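Helumach adds time-limited access grants to Zikbridge directory software

Release 3 lets administrators set an end date on any group membership and hand approval to department leads

GRALLTHORPE, August 2018 – Helumach today released version 3 of Zikbridge, its directory and login management software for mid-sized organizations. The new version adds time-limited access grants, a review screen for department leads, and a rebuilt audit log. It is available now to all customers with a current support contract.

Zikbridge stores user accounts, groups and host records in one place and passes them on to the mail, file and login systems that need them. Until now, a user who was added to a group stayed in it until an administrator took them out. Temporary staff, outside auditors and people covering for a colleague often kept their access long after the work was done.

With version 3, every group membership can carry a start date and an end date. When the end date passes, Zikbridge removes the membership and closes any open sessions that depend on it. The user account stays in place, along with any other groups the person belongs to. Administrators can set a maximum length for each group, so that access to a payroll system, for instance, can never be granted for longer than a set number of days.

"Our customers asked for this more than for anything else," said Ermira Živković, head of product at Helumach. "Most of them were keeping end dates in a spreadsheet and checking it by hand. Some checked it every week. Some had stopped checking it."

Department leads can now approve access requests for the groups they are in charge of. A lead sees open requests, current members and upcoming end dates on a single page, and can extend or end a membership from there. Leads do not need administrator rights and cannot see groups outside their own area. Every decision is written to the audit log with the name of the person who made it.

The audit log itself has been moved to a separate store. In version 2, log entries were kept in the same database as the accounts, and large searches could slow down logins during busy hours. Entries can now be exported as plain text or sent to an outside log server as they are written.

Angelovski, a parts distributor, tested the software before release. The company manages 1,547 user accounts across its offices and warehouses, and 600 of them belong to seasonal or contract staff.

"We hire for the December rush and then those people leave, all within a couple of weeks," said Babak Ansari, IT manager at Angelovski. "Closing out their access used to take two of my people most of a week. Now the date goes in when the account is made. We still run a check afterward – I want to see the list with my own eyes – but it's a short job." 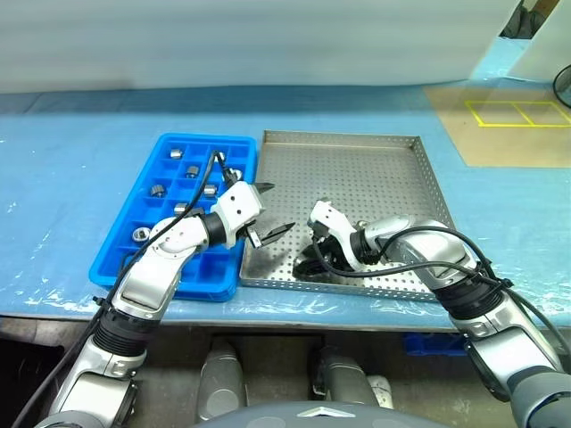

Customers moving from version 2 can upgrade in place. Existing memberships are carried over with no end date, and nothing expires until an administrator chooses to set one. Helumach recommends starting with groups that give access to finance or personnel records. A report included with the upgrade lists every group by the age of its oldest membership, along with members who have not logged in recently.

Nested groups needed special handling, according to Nermina Kneževič, who led development of the release. If a user reaches a resource through two different groups, the end of one membership does not cut off the other. The account page now shows each path separately, with its own end date. "Before, you could remove someone from a group and they would still get in by another route, and you had to go looking for the reason," Kneževič said. "Now both routes are on the page."

Scripts written for the version 2 command line tools will continue to work. The command for adding a member accepts a new optional end date, and a new command lists all memberships that end within a given period. Support for the old log format will stay in place until the next major version.

Pricing and availability

Zikbridge 3 is offered at no added charge to customers with a current support contract. New customers are priced by number of active accounts, as before. Installation packages and upgrade notes can be downloaded from the Helumach customer portal. Training for administrators and department leads can be booked through the support desk.

About Helumach

Helumach makes directory, login and access management software for companies, schools and local government offices. The company is based in Grallthorpe.

Press contact
Vlasta Stan
Helumach Communications, Grallthorpe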